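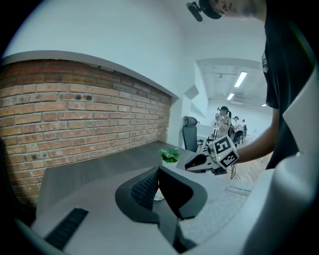 Can I plant garlic in February, or did I miss my chance?

Asked by Zulmira Leitão, February

Hi everyone! First garden, first winter in it, and I am so excited I can barely sit still. We moved to Skarnstead last summer and the place came with two raised beds that had nothing in them but grass and an old hose. I cleaned them out in October, filled them with compost, and then completely forgot that garlic is supposed to go in before winter. My neighbor had hers in by Halloween and I walked past it every day and it never clicked.

So now I have a paper bag of 12 heads of garlic from a seed swap, all hardneck as far as I know, and the label just says "Tejada." Some of the cloves are already showing a green tip. The ground in the beds is still frozen on top in the mornings but soft by lunch.

Do I plant it now and hope? Save it for fall? Eat it? I'd love to have at least something to pull up this summer, even if it's small. Also, how far apart do they go? I have read four inches and I have read eight, and those make very different gardens. The beds are each about the size of a door.

Thank you!!

Answer from hurelar_hill

Just eat it. Garlic needs cold and you've missed it. Buy more in September.

Answer from Dumisani Mahlangu

Oh, please don't eat all of it! Plant it! I've put garlic in late more times than I'd like to admit and I have always gotten something back.

The first answer is half right. Hardneck garlic wants a good stretch of cold before it will split into cloves. If it doesn't get enough, you pull up one solid round bulb that looks like a small onion. People call those rounds, and they are wonderful. You can cook with them (no fiddly peeling, one big clove) or put them back in the ground in the fall, and the next summer they usually make a proper head, often a bigger one than you'd get from a single clove. I grew a whole row of them by accident when we lived near Fokstead and I was a little sad when the next year's crop came out normal.

But you may well get real heads. If your beds are still freezing at night in February, there's cold left to come. Get them in as soon as you can push a finger into the soil. Don't wait for a nice weekend.

What I would do with your bag:

Break the heads apart the same day you plant, and leave the papery skin on. Use the biggest cloves and put the little ones in the kitchen. Any clove that's soft or has blue fuzz goes in the trash. The green tips are fine, they just mean it's ready to go.

Pointy end up, two inches deep. Six inches apart is what I use, and I've tried everything. Four works in rich soil if you don't mind smaller heads. Eight is for people with a lot more room than me.

With 12 heads you could have 60 good cloves pretty easily, and at six inches that will fill a fair bit of your two beds. You might hold a couple of heads back if you also want tomatoes.

Cover it with straw or chopped leaves, a couple of inches and no more at this time of year. In the fall I pile it on thick, but now you want the sun to warm things up once the shoots are through.

Then feed it early. Late garlic has less time to build leaves, and every leaf counts toward the size of the bulb. I scratch in some blood meal when the shoots are as tall as my hand, then again three weeks later, then stop. Keep it watered through May. Quit watering when the bottom leaves start going brown.

And if yours is truly hardneck you'll get scapes — the curly flower stalks — in early summer. Snap them off and fry them in butter. Worth the whole bed on their own!

One thing I don't know is the Tejada. I've never grown it and can't tell you how much cold it likes, so keep one head out and plant it in October next to whatever you've saved. Then you'll know.

Answer from mossy_gate

Agree with Dumisani. Mine went in the first week of March one year and I got mostly rounds, with a handful of real heads mixed in. The ones at the sunny end did best. If you don't want to give up bed space, you can also stick the tiny cloves close together in a pot and cut the greens like chives. I keep one by the back door and it goes in eggs pretty much every morning. Watch for the pot drying out, they sulk.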